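Search this site
Enter keywords
Home / About us

About the Prerkon School

By the School Office
Updated 9 Aug 2025
14 shares | 0 comments

The Prerkon School is an independent day school for children from nursery age to the end of the primary years. It stands on the edge of Gukport, in buildings that were formerly the offices of the Gulyás shipping company, and has occupied the site for 30 years. There are now more than 400 pupils on the roll, drawn from the town and from the villages along the estuary.

The school was founded by a group of local families who wished their children to be taught in small classes, with reading and spoken English at the centre of the day. That remains our purpose. Pupils also study mathematics, science, history, music and one modern language, and all year groups have a weekly lesson outdoors.

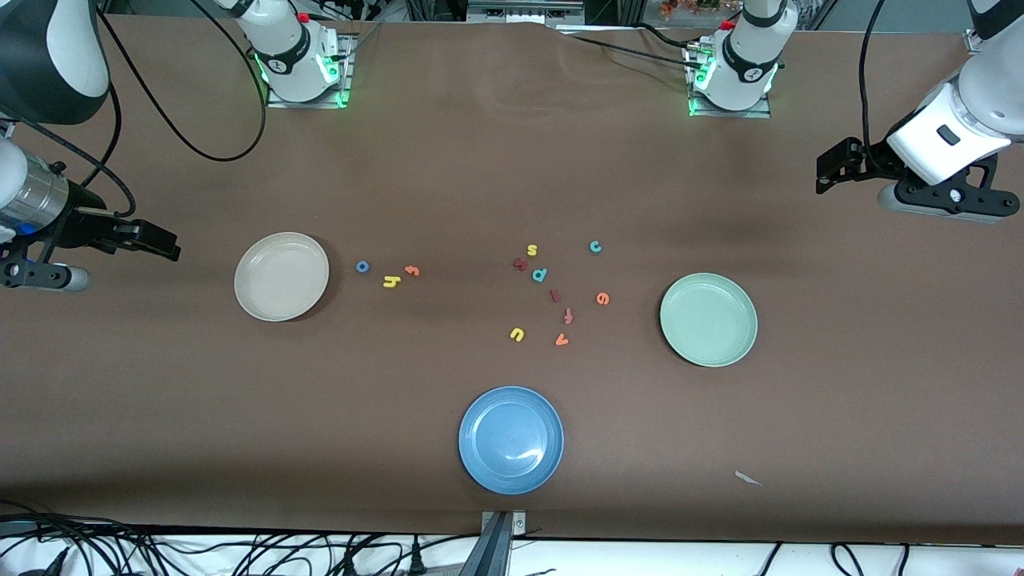

Early reading is taught in the Nomia wing, where the nursery and reception classes have their own entrance, garden and dining room. Children learn the sounds of the language before they are asked to write them, and they handle words as objects for some time before they meet them in books. Small foam letters set out on a long covered table, with a few round plates among them, are materials well suited to this stage, as a child may sort, group and move them without needing to hold a pencil. Formal handwriting begins in the second term of reception. Parents receive a short written report on reading at the end of each half term.

Older pupils are taught in the main building. Class teachers remain with the same group for two years, and specialist staff take music, language and physical education. The library is open to all pupils before lessons and until the close of the school day, and families may borrow books on the same terms as their children.

The school is governed by a board which meets once a term and publishes a yearly statement of its accounts. Fees are reviewed each spring. A limited number of assisted places is available in every year group, and applications for these are considered separately from the offer of a school place.

Open mornings are held in November for entry the following autumn. Families who wish to attend should write to the school office, giving the age of the child and the year group in which a place is sought. Visits at other times can be arranged by appointment during term.

Share this page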